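Wanted: someone to look after our robot cell (and put up with me)

Hello! I'm Sorcha Ó Néill and I run the refurbishing workshop at Geraghty, where old office computers come in by the pallet and go out again fit for use. I'm after a cell technician to join me, and since I'm the one you'd be sharing a kettle with, I said I'd write the advert myself.

The job is one machine. It's a single robot arm on a grooved aluminium bench, doing the fiddly bit of the work: picking up memory cards and processors, putting them in test fixtures, taking them out again. We call the cell Skadero, after the supplier's name on the first crate, and it has stuck. It has done 2232 hours so far and it's a good machine, but it wants attention every single day and at the moment it's getting mine in between everything else I'm meant to be doing.

What you'd be at, mostly:

Mornings start with a wipe-down and a look over the gripper. You check the bolts on the linkages, look at the fingertips for wear, and run the empty-handed warm-up. Then you do the touch-off on the fixture plate, which tells you whether anything has shifted overnight. Usually it hasn't. When it has, it's nearly always the plate clamps, and I'll show you the trick with the feeler gauge.

After that it depends on what's coming down the line. We swap fixtures a lot (a new batch of machines can mean a new sort of card and a new set of clips), so you'd be drawing up holders, printing them, bolting them down and teaching the arm where they are. I've 737 printed parts logged in the book, and a fair few of them were rubbish! You learn what a corner guide needs to look like by printing four that jam. If you've never used CAD, I can teach you enough in a fortnight to be dangerous.

Then there's the proper maintenance. Every 12 weeks we strip the gripper right down, clean the joints, put in fresh grease and set the finger spacing again from scratch. It takes the pair of us most of a day and I quite enjoy it, to be honest. The arm itself gets serviced by a lad from Prodine each July, and you'd be the one keeping the fault log for him, so tidy notes please. 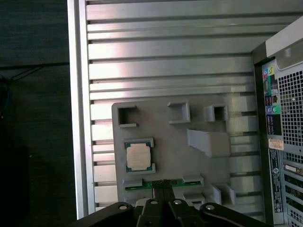
You don't need a degree. I haven't got one. I'd love to hear from you if you've fixed bikes, sewing machines, printers, coffee machines, anything with small parts that have to line up. It helps a lot if you've been inside a desktop PC before and know which way round a memory card goes. Patience matters more than speed here, and so does owning up when you've crashed the arm into something. I've done it myself, twice in one afternoon.

You do need to be all right with static precautions (wrist strap on, no fleeces, I'm strict about it) and with locking the cell off before you reach in, every time, no matter how small the job.

It's 4 days a week, early start, early finish, based at our unit in Berkeck. The bus stops at the gate and there's a bike shed with a roof on it. Pay is on the technician scale and I'll send you the figures when you get in touch, along with the holiday and pension bits. There's a trial day first, paid, where you'd change a fixture with me and see whether you like it.

To apply, drop a letter in to the front office at Geraghty by September 1, 2023, marked for me. One page is plenty. Tell me about something you've mended and what was wrong with it, and leave a phone number, as I'd rather ring you than email.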